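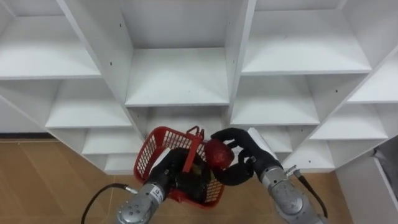 Do you get fewer hours once the two-arm units take over basket packing?

At our place, hours stayed the same but the tasks moved: less packing, more restocking, checking and clearing stops. Ask for it in writing though.

Reading time: 5 minutes
Last updated: 26/03/2020

**shelfrat**
Ok so that's the short version, they asked me to put it up top bc people keep DMing me the same thing. Long version. I'm at the Pranddale site, small order side. Baskets, mixed items, nothing heavy. Two arms, one holds the basket, other one puts stuff in. We used to have a person on every packing spot. Now one of us looks after several and the rest got moved to shelves or returns. Pay didn't change. The day did, a lot. Ask whatever, I'm on break til I'm not.

**mopandbucket**
How fast is it vs a person? Our manager at Andden keeps saying "comparable" and won't give a number.

**shelfrat**
Best shift I ever had by hand was 558 items. The unit next to me did 526 same length shift, and that was a good day for it. Bad day, under 400. So comparable, sure, if you pick the day. But it doesn't get sore wrists and it's there at 5am so they don't care.

**tapegun_84**
under 400 is generous. Ours at Festen sits there with the hand half closed waiting for someone to press the button. They count that as "available" time. When I stand there waiting it's idle time. Same wait, diffrent word.

**shelfrat**
Yeah same here. Bring it up at your shift meeting, we got that one fixed. A stop is a stop now whoever's standing there.

**lowbay**
Going to disagree a bit with the gloom. I did packing six years. Wrists, shoulder, the works. Moved to checking when the arms came in and I can sleep on my left side again. Not going back. Some of you talk like packing baskets was a great job.

**tapegun_84**
Didn't say great. Said mine. I could talk to the person next to me all shift, now next to me is a motor. You got moved to checking, good for you, there were two checking spots and eleven of us.

**lowbay**
Fair. Two spots is bad. That's management tho, not the arm

**tapegun_84**
management bought the arm

**quietcart**
What do they do about soft stuff? I'm on produce and bakery, they told us we're "phase two" whatever that means. Can't picture it with a peach.

**shelfrat**
Soft is hit and miss. Ours has the curved rubbery fingers, wraps round a thing from top and bottom, so no pinching. Round stuff it's decent at. Bags it hates. Anything floppy it hates. Handles get in the way too, if the basket handle is up it has to come in from the side and sometimes just gives up. First thing I do at start of shift is look at handles.

**quietcart**
So you're the handle person now

**shelfrat**
Handle person, cable person, wipe the fingers person. Nobody's job title btw. Still says packer on my badge.

**mopandbucket**
This is the part I'd push on. If you're clearing faults that's a different grade where I work, or it should be. Did they train you?

**shelfrat**
30 minutes. One sheet, both sides. Where the stop is, how to open the hand, who to call. Then a guy watched me do it once. Everything else I got from the people on earlies.

**nightpick**
30 min is a joke. We got two full days for ours and a line on the payslip. Different vendor, place is called Rozīte, smaller outfit, but still. It can be done. We wrote down every single stop for a month, who cleared it and how long it took, and took the pages in. Took them til July to agree but they agreed.

**tapegun_84**
a month of writing down stops, on whose time

**nightpick**
Ours. Wasn't fun. A tick and a time on the back of the pick sheet, few seconds each. Worth it to me, up to you.

**lowbay**
+1 for the log. Also shows you which unit is junk. One of ours had most of the stops, same basket arm every time, they swapped a cable and it went quiet.

**shelfrat**
Ok that's good, starting one tonight. Watch the cables for sure. The loop down by the wrist, if it hangs too low it catches on stuff. We had a stop that way and the other shift got blamed.

**newstarter_k**
Starting in two weeks, agency. They said "working alongside automation", no other info. Is it dangerous? what should I ask

**mopandbucket**
Ask where the stop button is before anything else. Ask who's allowed to reach in and when. If the answer is "just be quick" don't reach in.

**shelfrat**
What mop said. Never hands in the basket while the arm's live, doesn't matter how slow it looks. Stop it, wait for the light, then reach. Hair up, no lanyard. And ask if agency count for the moved spots, bc at ours they didnt. Permanent staff got first pick of checking and returns, agency got whatever was left. Two of them just stopped getting called.

**lowbay**
didn't know that about your agency folks. That's rough

**tapegun_84**
see this is what I mean when I say hours stayed the same. For who

**shelfrat**
Ok yeah. You're right, the answer up top only covers permanents. Will ask a mod to change it, can't edit from my phone.

**newstarter_k**
Thanks all. Will ask about the call list. Is the early shift better or worse for getting shown stuff?

**nightpick**
Earlies. More people around and the maintenance guys are in. On nights you're calling a number.

**shelfrat**
earlies 100%. Break's over, back later with the log if anyone wants a copy of how I laid it out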